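Gistow Shared Workroom: Gallery

The Gistow Shared Workroom occupies the ground floor of the former Erdem building and is open to member organisations of the neighbourhood centre. It was refitted in August, when the old laminate benches were taken out and replaced with timber-topped tables. The room now serves 54 registered members, and the small-parts collection kept there runs to 353 catalogued items. Members who wish to reserve a place should apply at the front counter before 4 p.m.

The maple table

A butcher-block top in light maple was chosen for the main table. Building bricks in red, yellow, blue and white are kept on a green LEGO baseplate, with a clear plastic storage box of white parts close by. The lime-green ring and the blue cylinder belong to the handling set, which is listed in the catalogue under Trirkon.
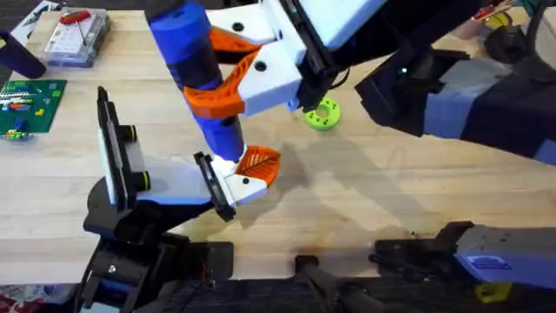 Small items on the tabletop

Items for a session are set out directly on the wood and returned to their boxes afterwards. The selection changes from one session to the next, and members may propose additions in writing. Dark stains in the grain are treated once a year with food-safe oil, and the table is withdrawn from bookings for two days while the finish cures.

A bundle of dark green rope with a pale tie at its middle, the flat lime-green ring, and an open can with an orange inner rim, its label in orange and deep blue.

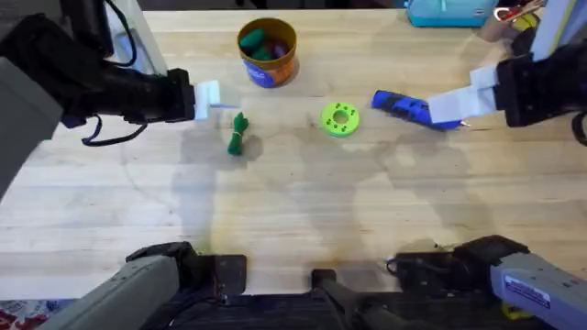 Bülent Saraç writes that the rope ought to be stored with its tie fastened, as he has twice found it loose at the bottom of a box and spent part of his booking untangling it. He would also like the rings sorted by colour and a second set ordered before winter.

The rope has since been given its own catalogue number, 101, and a drawstring bag. The request for a second set has been forwarded to Rarkutard, the supplier of the first, and a reply is expected shortly. Lutz Thiele will hold the list of members wishing to borrow from it.

Desks and seating

Computer work is done at a light wooden desk on dark metal legs along the wall, where there is a monitor with a white base. A long worktable in light wood with dark blue legs stands in the same part of the room. The black mesh office chair has blue pads on its armrests. 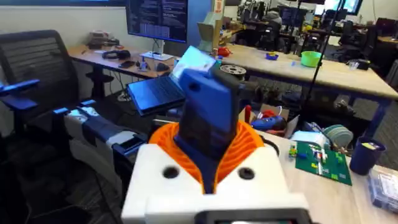 Desk bookings are limited to two hours when others are waiting. Headphones may be left at the desk during a booking, but the centre accepts no responsibility for personal belongings left overnight. Chairs should be returned to the desks at the end of each session and the monitor switched off. A further 7 places will be offered once the rear storeroom has been cleared and painted, and applications for these may be lodged at the front counter.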